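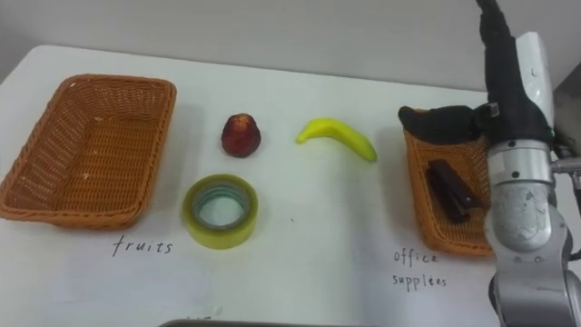
Figure 1. The sorting table, with the stapler in the office supplies basket and the fruit and tape still to be placed.

A Place for Everything: Sorting a Shared Table by Category
Bujar Shehu, Design for Everyday Living, project report

Background

My project started with the big bench in the common room at Wendon, the student residence where I have lived since first year. Anyone who has shared a house will know the kind of bench I mean. It is where the shopping lands, and the mail, and whatever somebody was fixing at the time, and by Saturday it has a bit of everything on it and you end up eating your toast standing up. I am as guilty as anyone (more so, my housemates would say), and so when our tutor asked us to pick a small household problem and look at it properly, I didn't have to go far to find mine.

The question I settled on was a modest one. If a table is given clearly named places for things, do people put things in them, and where do they hesitate? I was less interested in how tidy the table looked at the end than in the little decisions along the way, which I think we all make dozens of times a day without noticing.

Setting up the table

I kept the setup as plain as I could. The table has a white top and stands against a light grey wall, so there is very little to distract the eye. At each end is a woven wicker basket in the same orange-brown colour. I wanted the baskets to match. In my first plan one was going to be a fruit bowl and the other a desk organiser, but my supervisor pointed out, quite rightly, that the containers would then be doing all the work and the labels none of it.

The labels are handwritten in black straight onto the tabletop, "fruits" by the left basket and "office supplies" by the right. I tried printed cards first. They slid about every time somebody leaned across, and one went home in a jumper sleeve and was never seen again. Writing on the table felt a bit naughty, I'll admit, but it has worked very well.

Choosing the objects

The loose things go in the middle, between the two baskets. Figure 1 shows a fairly typical arrangement, with a banana, a small red fruit and a roll of clear packing tape. I chose things that would be easy to pick up one-handed and familiar to everybody.

The stapler often went into its basket before a person sat down, as it is in Figure 1. I found that one item already in place helped people settle into the task – it told them what sort of thing belonged there more quickly than my instructions did, and my instructions were, according to the feedback forms, "very thorough".

What people did

Thirty of my fellow residents had a turn, mostly in the evenings in May. The banana gave no trouble at all. People reached for it first more often than not, and several put it down with the curve following the side of the basket, which I found rather charming.

The tape was the interesting one. All but 2 people put it with the office supplies, but quite a few held it for a moment first. When I asked afterwards, they told me that packing tape lived in the laundry or the shed at home, or in the drawer with the batteries and birthday candles. One said that if there had been a basket for "moving house" it would have gone straight in there. I think this says something useful about labels: the words on the table made sense to me, and I had assumed they would match the categories in everybody else's head.

Changes I would make

With more time I would add a third basket, unlabelled, and see what collected in it. My guess is that it would fill up fastest. I would also try "stationery" in place of "office supplies", as a few people felt that "office" was a grand word for a share house.

I would like to move the whole thing to the real bench at Wendon as well, and leave it there for a good stretch of the term. My housemates have agreed to this on the condition that I don't write on that one.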